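Gadex open lab day, Lokby site - quick notes
Posted Sep 22, 2025

Got in late, parking was a mess, missed the welcome talk. So these start at the second stop, the tabletop handling room. Small place, white walls, one table set up for pick and place. What I came for was their house rules for running arms near people. They rewrote the whole set in May and had it on a clipboard by the door.

Rule one is dull and I liked it. Fingers nearly closed whenever the arm travels with nothing in it. Open only over the target. They had a pinch incident under the old rules, no injury, a torn glove, and it still got a full write-up.
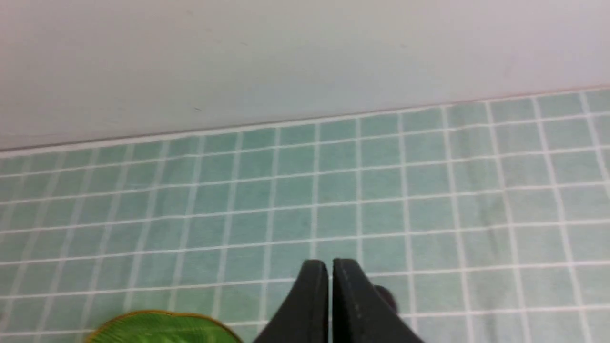

Rule two, one person on the stop button and that person does nothing else. No phone, no laptop, no explaining things to visitors. Our guide stuck to it too, wouldn't take questions while holding the button. Felt rude for a minute and then it didnt.

Speed limits next. Slow mode any time someone is inside the marked line, full speed only with the line clear and called out loud. The calling out is theirs, they couldn't point me to a standard for it. Every run goes in the log, good or bad. 1,510 entries since the rewrite, and a bad run gets the same form as a good one. Retries get their own line. 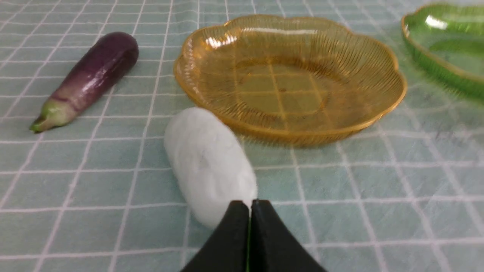 Can the operator clear a dropped item by hand while the arm is paused?
Only after the stop is pressed and the arm has been called safe. Pause doesn't count as stopped in their book, and a hand over the table during a pause ends the session for that day.

Good answer. We let people reach in on pause at our place, need to bring that up.

Then setup. Same cloth, same plates, items put back to the layout card before each run. Change anything on the table and it's a new card with a new number. There are 33 cards in the binder, a few in terrible handwriting. Zeng supplies the checklist software but the cards stay on paper, seems to work for them.

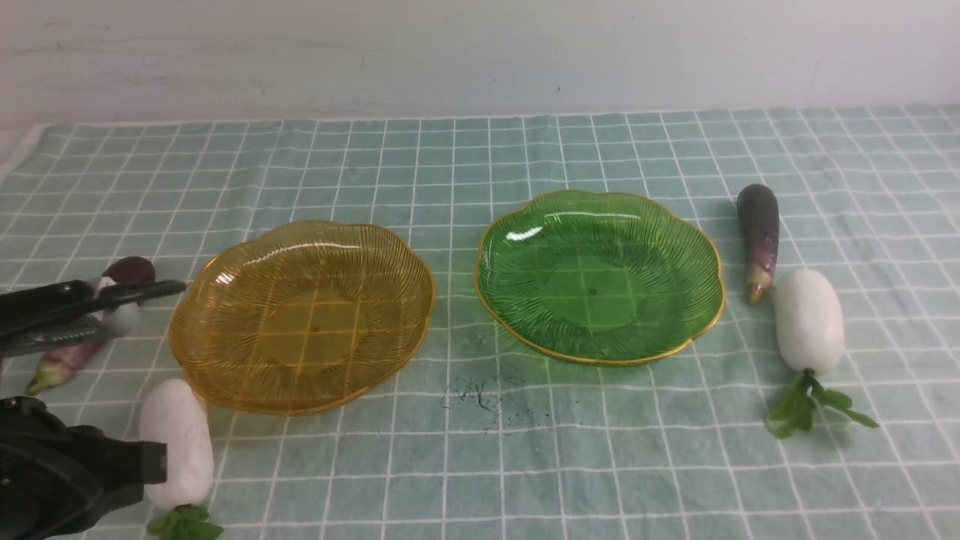 Eggplant at the gripper, amber plate next to it. Lokby handling room.

Grip force was the part I wanted more on. Soft items get a lower cap, set per card, and the operator can go down from it but never up. Going up takes 2 signatures. Didn't get to see the form, we were moved along for the next group.

Last bit was end of session. Park the arm, log it, power off, then tidy the table. In that order, they were firm. Wipe the finger pads after and look for wear, replace at up to 2,000 cycles even if they look fine.

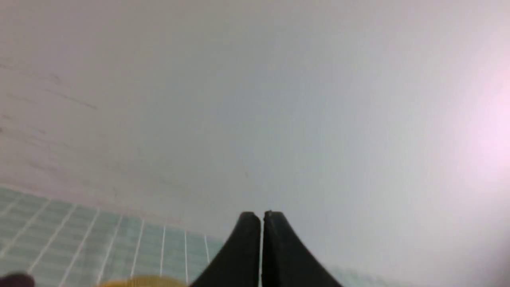

One visitor from Flirneo said the order was backwards for them, they clear the table first so a parked arm never hangs over loose stuff, and they'd had no trouble doing it that way. Guide's reply was that clearing first means hands near a powered arm at the moment everyone is tired and wants to go home. They went back and forth a while. I lean toward the guide, though with a bigger table I can see the other side.

Coffee after, not bad. Handouts had run out by then, they're mailing the rule sheet to anyone who left an adress. Will post the speed section when it comes, that's the one people here keep asking me for.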